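Chapter 4
Wear and Tear: What Surfaces Tell Us

My first proper job was in the stores at Ashworth, and the thing I remember best is the staircase. It had stone steps with a dip on the left-hand side going down, deep enough to hold a puddle when somebody mopped. I used those stairs for 2 years before it struck me that the dip was a record. Thousands of feet, all keeping left, had each carried off a tiny bit of stone.

I've been hooked on worn things ever since (my family will tell you I'm no fun in old churches), and this chapter is my chance to get you hooked too. We'll be looking at how materials lose their surfaces – by rubbing, by scraping, by being knocked – and how you can read the marks that are left.

You'll need very little maths until section 4.3. What you do need is a habit of looking closely at dull objects. Door handles are good. So are chopping boards, bus seats, the heels of your shoes and the edges of coins. Gemma Kershaw, who taught me most of what I know about metals, used to send her Thursday group out with a hand lens and tell them not to come back until they'd drawn 25 different scratches. We grumbled terribly, and I still have the drawings!

Metal containers are a great place to begin, as the marks show up so clearly. Look at the floor of a bin or a tray and compare it with the walls, then ask yourself where the pale scrapes are and where the darker smudges sit.
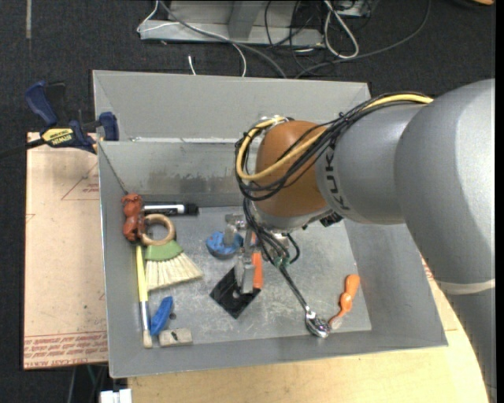 4.1 Rubbing, scraping and knocking

Let's sort out our words first. Rubbing wear, or abrasion, happens when something hard slides over something softer and takes a little away with it. A single pass may do next to nothing. Try 2,000 passes with fine sandpaper on a scrap of pine, though, and you'll have a hollow you can feel with your thumb.

Scraping leaves longer, separate lines, and you can often tell which came later by seeing which line crosses over the other. Knocks leave dents, and in brittle materials they leave chips or cracks as well. Before you read on, find one example of each at home and sketch it in your notebook.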